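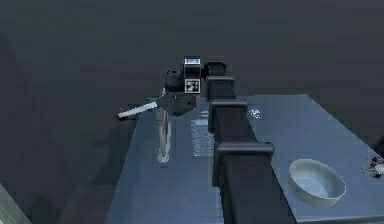 Saber Episode Recorder
October
By Kadri Krūmiņa, Ollness

Saber records manipulation episodes for policy training, on hardware or in simulation. Each episode stores joint positions, gripper state, camera frames and the operator's command stream on one clock. The simulated tabletop set, Panier, is included with every licence and holds 3402 episodes across 39 tasks.

The Panier workcell has a black arm with fiducial markers at the wrist, a table and a changeable set of objects, among them a round white bowl. Object positions and table colour can be randomized per episode. Marker poses are written to the log as a separate channel and can be left out at export.

Failed attempts are kept and labelled. Filter them by outcome, operator or task.

Storage: over 216 GB for the full set, uncompressed.
Licence: per site. Academic licences are handled by Svend Fogh at the Drultbridge office.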